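Workroom notebook, October 30, 2022

Gown: Palier, the bias one with the cowl back. Fabric: silk crepe from Galanis, bolt 382. Wearer: Jessie Guthrie, wedding guest turned bridesmaid, fitting no. 3.

In on a Sunday, which I swore off in the spring and have now done four weeks running.

Let the dress hang on the form since Thursday evening with the hem clips on. It dropped. It did not drop evenly, of course. Left side seam is down a good half inch past the right, and the back is longer than either. I had cut both skirt panels on true bias, checked twice, and the crepe did as it pleased. Catarina says Galanis crepe always relaxes more on the side nearer the selvage. Catarina also says this after the fact, every time, in the tone of someone who mentioned it earlier.

Took the left side seam out from the hip notch down. Re-pinned on the form with no tension at all, just laid one edge against the other and let them argue. Basted in silk thread, long stitches. Looks better. The little ripple above the knee has gone from "visible from the street" to "visible to me."

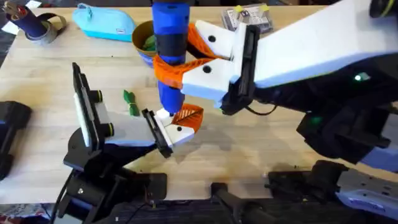 Cowl next. Original weight was a single covered disc at the center. Jessie sat down at the last fitting, leaned forward, and the whole cowl came around to see what was going on. Swapped the disc for a short length of chain in a crepe tube, tacked at both ends only. It hangs lower by a finger's width and stays put when I shake the form, although the form has never reached across a table for the bread. Will have to see it on a person.

Straps: she wants them thinner. They are already thin. Tried a rouleau at the narrowest I can turn without swearing, and it came out fine on the fifth go. Attempts one through four are in the scrap tin for anyone who needs very short, lumpy straps.

Beads for the back drape. Plusach sent 1,161 of the small champagne ones against an order for 1,475. Their slip says "complete." Counted them with Catarina, then separately, same number both times, so that was most of the morning. Emailed. If the rest don't turn up in the first week of November I'll stop the beading at the waist and fade it out, and call it a design decision. Might do that anyway. It's heavy already and the drape doesn't love it.

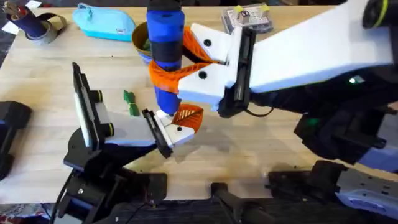

Upright blue bottle with the black band, held just above the tabletop.

Lining: used the Putis habotai, cut on the same bias as the shell, an inch shorter. Edges pinked, not overlocked, as the overlock ridge printed straight through on the toile. Pressed on the lowest setting through organza. One shine mark near the right hip, inside the seam allowance, where it may live in peace.

Hem is still raw. Not touching it until the dress has hung again with the new seam, minimum two nights. Then level it on Jessie, in her real shoes. She has worn a different pair to every fitting so far, and I have a note on the door now, in capitals.

To do:
- unpick tacking at zipper base, redo by hand, the machine puckered it
- cover two spare buttons for the back neck
- ask Catarina for my good shears back
- chase Plusach again Tuesday
- photograph the cowl with chain before I change my mind
- invoice for fitting 2, still not sent

Catarina looked the whole thing over before lunch and said the left side "reads fine now." Then stood there another minute with her head tilted. Have asked her not to do that.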